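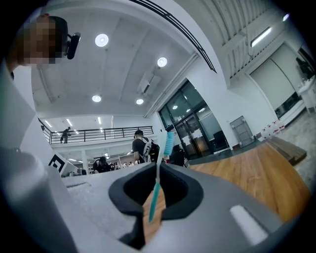
Last changed: 3/23/99

Finished the Palacios book last night, the one about his grandmother. Milagros Cabello lent it to me in December and has asked me twice since if I cried. I did not cry. I got to page 87 before I believed a word of it.

My trouble is the talk. Casimiro Palacios was four when the family left the house in Bustamante, and yet he gives us a supper there with everybody speaking in full sentences, down to what his uncle muttered into the soup. Who was taking this down? He says in the foreword that he "listened to the silences." Fine, but then print the silences. I don't remember one whole sentence anyone said to me before I was nine, and my family was loud.

Then the letters. The jacket promises 123 of them, found in a hatbox. I marked the places where he quotes one and got to 17, and several of those are a line or two about the weather or the price of shoes. I liked the shoes. A woman worrying over shoes for three kids is somebody I can see. The grandmother in the big chapters, standing at windows with her secret, I can't see at all.

And the secret! We get hints of it for 200 pages and it comes down to a first husband. Half my street had a first husband.

I'll give him the chapter on the hospital laundry where she worked nights. No speeches in it, hardly an adjective. He went and talked to two women who had worked there with her, and they didn't much like her, and he left that in. If the whole book were like that I'd be pushing it on people the way Milagros does.

She called while I was writing this. She says I read memoirs like a claims adjuster and that he is telling us how it felt. Maybe so — but then he shouldn't put quotation marks around it. She wants me to try his second one, about the father. I said I'd look at it if the library has it. I won't buy it.

Still have to return hers. There's a coffee ring on the back cover that I'm fairly sure was already there.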